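Emptying the Shelf: Janaína Rezende on Bottles, Cups and the Last Two Inches of Water

When I got to the Fitthorpe workshop, Janaína Rezende had her sleeves rolled up and was going on at full speed about bottle caps. She wanted me to know that caps are a whole subject of their own and that we could easily lose the afternoon to them. (We nearly did!)

Rezende runs the drinks clear-out at Fitthorpe, a shared building where 17 small studios use the same kitchen and the same long white worktables. People carry a drink to their table, get absorbed in whatever they're making, and wander off for another one. By the end of a busy week the half-finished bottles have piled up everywhere, and the white cups have started to gather beside them.

"I love it, I really do," she says. "You walk in and there's this forest of plastic, and an hour later you can see the tables again. It's the most satisfying job in the building."

She started the clear-out in October, after a bottle went over on somebody's paper patterns. Before that, everyone was supposed to take care of their own. "Which worked great for the four people who were going to do it anyway," she says.

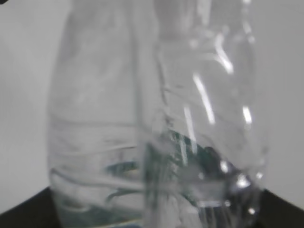 Half-full bottles are what she most wants to talk about. An empty one is easy, she says, and a full one goes back in the fridge, but the one with water in the bottom stops people cold. They don't know if someone is coming back for it. They don't want to pour it out, so they leave it, and then another one turns up next to it. Put two clear bottles side by side, one still holding its shape with those molded ridges running around it and the other all creased and buckled and catching the light, and most people will grab the crumpled one and leave its neighbor alone. "A squashed bottle says somebody's done with it," Rezende says. "The smooth one still looks like it belongs to a person. So I tell people, look at the water, forget the shape. If it's been there since lunch, it goes on the plants."

The plants, by the way, are thriving. There are 8 big pots along the hallway, and she introduced me to all of them on our way to the sink.

I asked how she handles the sorting, and she lit up again. Fitthorpe uses a set of stacking bins called Kalo, and she has strong feelings about where they stand. They used to be by the exit, on the theory that people would drop things in as they left. People leaving have their hands full of coats and bags. She moved the bins to the end of the tables, and she says the difference showed up the same day.

"Cup in one hand, bottle in the other, and you're already there," she says. "You don't have to put anything down to pick something else up. Two hands, two things, done. I could talk about this forever." 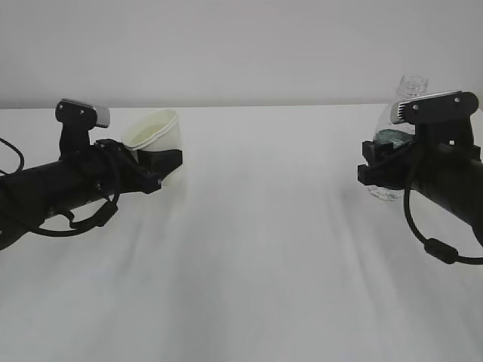
She is just as keen on the order of the work. Liquids first, always. Everything with something in it gets emptied before anything goes into a bin, and she'd rather make an extra trip to the sink than find a puddle in the bottom of the recycling. Then the bottles, then the cups, which nest into each other and take up next to no room. Wiping down comes last.

Did she try reusable cups? She did, and she hasn't given up on them. A studio called Vieira, on the upper floor, makes ceramics and offered a crate of seconds. They were lovely, she says, and they vanished into people's desk drawers. She's planning another try with hooks on the wall, so an empty hook gives the game away.

"Grurkuma wants to do the same thing over at their place," she adds, meaning the print shop on the other side of the yard. "I told them I'd come and help. I'd go tomorrow. They've got terrible tables, you can't see an inch of them!"

And the caps? She saves them in a jar, sorted by color, for a mosaic that one of the studios has been promising to make. The jar is full and she has started a second. I left with 2 green ones in my jacket pocket, and I'm still not sure how she talked me into it.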